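How to Clean and Touch Up Plain White Panels

By the Garnine house notes desk
November

White panels show everything. Fingerprints, pencil marks, the gray smudge where a chair back rubs. Most of it comes off with dish soap and warm water, and you can leave the paint can closed until you know what is left.

What you need

Two buckets, a few soft white cloths (colored ones can bleed), dish soap, a melamine sponge, a small tube of white paintable caulk, and a work light you can move around. I use the Mellier clamp light, but any lamp on a cord will do.

Step 1. Dust first

Go over the whole surface with a dry cloth, top to bottom. Run a corner of the cloth along every joint. Dust left in a seam turns to gray paste as soon as it gets wet, and then it looks like a crack.

Step 2. Wash

Put a small squirt of soap in one bucket and plain water in the other. Wring the cloth until it no longer drips. Wash a section about as wide as your arms reach, rinse it, and dry it before moving on. Don't let water sit on a seam. If the panel is fiberboard underneath, the edge will swell and no amount of sanding makes it right again.

Step 3. Spot clean

Use the melamine sponge only on marks that are still there. Press lightly. It is a fine abrasive, and on a matte finish it leaves a shiny patch that catches the light — worse than the mark, in my opinion. Try it low down in a corner first.

Step 4. Check the joints

Hold the light close to the surface and off to one side. A sound joint gives one thin, even line. If the line gets wider in places, or you can catch a fingernail in it, run a very small bead of caulk and wipe it flush with a damp finger. Leave it 90 minutes before you touch it. Leave joints alone if the panel has to come off again for pipes or wiring.

Step 5. Touch up

White is never just white. The same board can look pink at one end and blue at the other depending on where the light comes from, so match your paint in daylight and against a part you have already washed. Dab it on with a scrap of foam and feather the edges. Two thin coats.

Comments

I had 13 panels to do in a hallway and the wash alone fixed all but two. Thanks.

Does this work on the Clorneo boards with the textured face? The sponge just shreds on mine.

Reply: Skip the sponge on texture and use a soft nailbrush with the soapy water.

Moving the lamp to the side was what did it for me — I'd been looking straight on and couldn't see the bad joint at all.

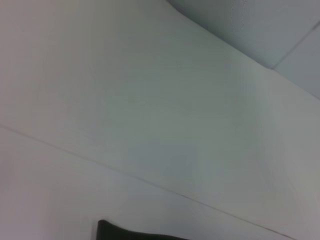
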